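Arm cells on second shift, month two

The Lasenlow site now runs 12 arm cells on returns sorting. Provau handles the scheduling. Before February, the same floor was staffed by hand packers on two shifts, and I was one of them until I moved to cell support. My shift starts at 2 p.m. with the log from the previous crew.
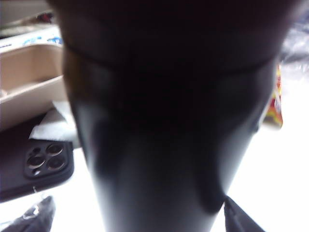
Who clears a stopped cell? The operator assigned to that row, after locking out the arm and entering a stop code.

A normal shift moves 1395 items through my row. Of those, 484 went to manual review last Thursday, mostly soft packaging and dark items.
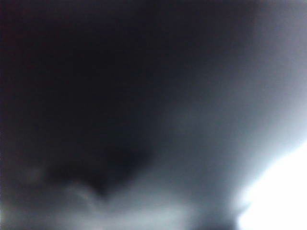

Manual review is where the old packing skills went. It pays the same grade as packing, which several of us have raised with Orellana, the staffing contractor. The work is seated, with less lifting and more screen time. My wrists are better and my eyes are worse.

Training is 400 minutes, split over a week.

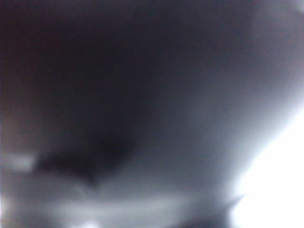
The Daltier manual covers lockout well and stop codes badly. Code lookup still depends on a printed sheet taped inside the cabinet door. I have asked for the sheet to be added to the Provau screen. The request is open.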